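11/19/22

Back on the walnut ink today, and I'm glad I let it sit since July, because the color has deepened nicely! Strained the Vernham batch through two layers of muslin (slow going, and my patience isn't what it was) and got 125 ml of a good dark brown, a touch warmer than the one Vusumuzi Steyn made from the Dravberg husks. He'll say his is better, and on smooth paper he may well be right.

Added 2 g of gum arabic, ground fine and stirred in while warm. Brushed out 17 swatches on the Kjærgaard cotton paper - a lovely sheet, though it drinks ink like nobody's business - and hung them along the north window. The thin washes dried in 40 minutes and the heavy ones were still tacky when I stopped for tea. 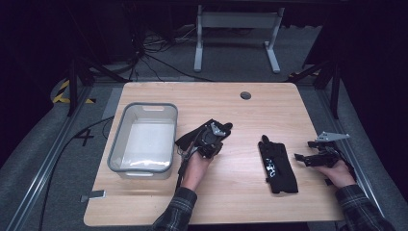

I do wonder whether the clove oil is enough to keep mold off. The last jar grew a little fur at the neck by the third week, so I've put in one more drop this time and will check it whenever I'm in. Half of each swatch is now covered with card for the fading test. Vusumuzi, if you read this, please leave them where they are, and help yourself to the spare husks under the sink.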